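Plus-Size Retail Events and Local Shopping Habits: The Ekville Sample Sale
Project Report, Fashion Merchandising Practicum

1. Background

The practicum requires each student team to study one public retail event and report on how it served its audience. Our team of four selected the spring sample sale held in Ekville by Dretus, a regional clothing label that carries extended sizes. The event ran for two days in January at the Baran exhibition hall and combined a sales floor with short styling talks.

Two questions guided the work. The first was whether shoppers who wear extended sizes found enough stock to try on in person. The second was whether the styling talks had any influence on what they bought.

2. Method

Visitors were invited to fill out a one-page survey at the exit. Participation was voluntary and no names were recorded. A total of 174 usable surveys were collected. Team members also kept written notes on the fitting room lines, the layout of the racks, and attendance at the talks. The Finodport student fund covered printing and travel.

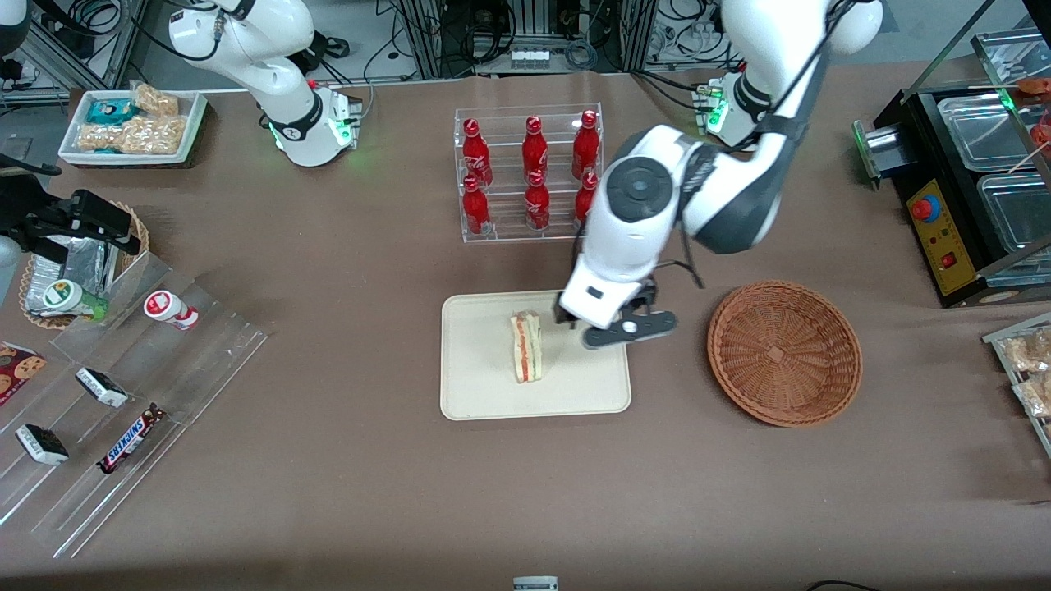

Surveys with more than half of the items left blank were set aside before the count. Written comments were sorted by topic by two team members working separately, and differences were settled by discussion.

3. Findings

Most respondents stated that they usually shop online and had come to the sale in order to try garments on. Coats and tailored pants were the items most often mentioned as hard to find elsewhere. Several comments noted that the larger sizes were placed on the lower racks, where the labels were difficult to read.

The styling talks were well attended in the morning and less so after 4 p.m. Respondents who had attended a talk were more likely to report buying a belt, scarf, or other accessory. The survey did not ask for amounts spent, and no conclusion about total sales can be drawn.

4. Recommendations

The team recommends that size labels be placed at eye level and that fitting rooms be added near the coat section. A repeat of the survey at the fall sale should include a question on spending.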